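Swapping finger pads and re-zeroing a hand-held gripper

I keep two of these hand-held grippers going for our cloth-folding work, and the part that wears out first is always the blue fingertips. They pick up lint, they go shiny, and one morning a T-shirt just slides out of them. So this is how I do the swap and the zeroing afterward. It takes me 40 minutes with coffee, and I'm slow.

**What you need**

- a fresh pair of fingertip pads (always change both!)
- a small hex driver that fits your pad screws
- isopropyl alcohol and a lint-free rag
- a tiny dab of light grease
- your calibration app — we use the Sitaveck one, but the steps are close to the same in any of them

**Getting the old pads off**

Open the jaws all the way and lock the trigger. If yours doesn't lock, a rubber band works fine (Tove Ingvarsson uses a hair tie and swears by it). Back the pad screws out half a turn each, going back and forth between them, then pull the pad straight forward. Please don't pry against the linkage. I did that once and spent an evening chasing a bent arm.

Wipe the bare mount with alcohol and let it dry. While you're in there, wiggle each link by hand. A little play is normal, but if it clicks, the pivot pin wants attention before you go any further. I put the grease on the pins with a toothpick, and I mean a *tiny* bit, or you'll be folding greasy laundry for a week.

**Fitting the new ones**

Slide the pads on, start the screws with your fingers, and close the jaws gently so the two faces find each other. Snug things down while they're touching. When you open up again the tips should lean in toward each other at the same angle on both sides.

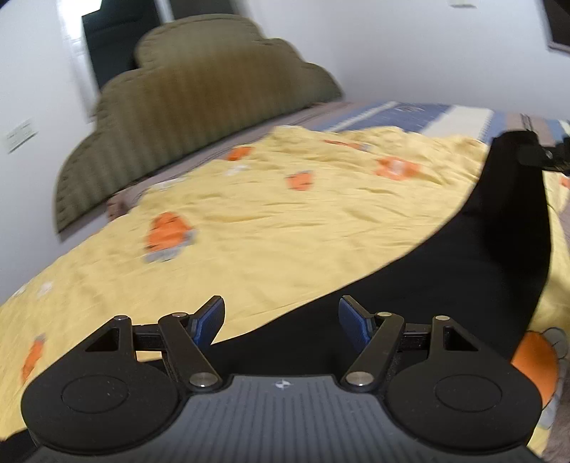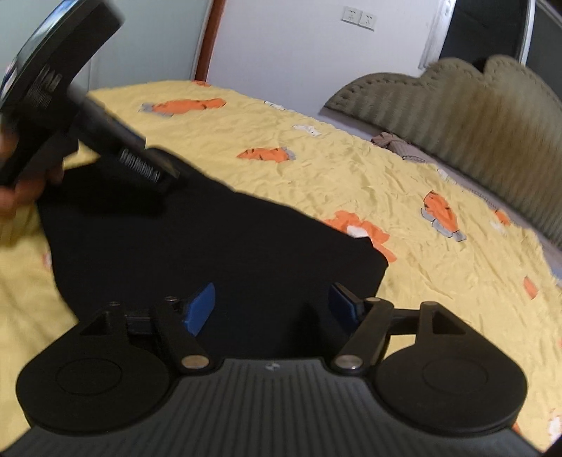

**Zeroing**

1. Close the jaws with nothing between them and press Set Closed.
2. Open them fully and press Set Open.
3. Cycle the trigger 200 times. Yes, really. New pads settle, and the closed reading drifts while they do.
4. Set Closed again. If the number moved more than 4 counts, do another round.

My last closed reading was 3237, and I wrote it on a bit of tape inside the case lid. Yours will be something else, but write it down somewhere, so next time you have a number to compare with.

**Try it on cloth**

I like to finish on a real bed with a real cover, since a workbench is much too flat and polite. Pinch a single layer, lift it a hand's width, hold, let go. Then do it with the tool tilted, first to one side and then to the other. If the cloth creeps on one side only, that pad is sitting crooked — loosen it, close the jaws, and snug it down again.

Dark fabric deserves its own try. Folds are hard to make out in the video, so I go by feel for those and check the jaw reading afterward. Arnar Norðdahl does his dark pieces by the window, and his clips do come out better than mine.

If the reading jumps around while you're holding still, reseat the cable before you blame the pads. It's been the cable both times for me. Old pads go in the bag marked Pokstead, so they don't wander back into the spares drawer.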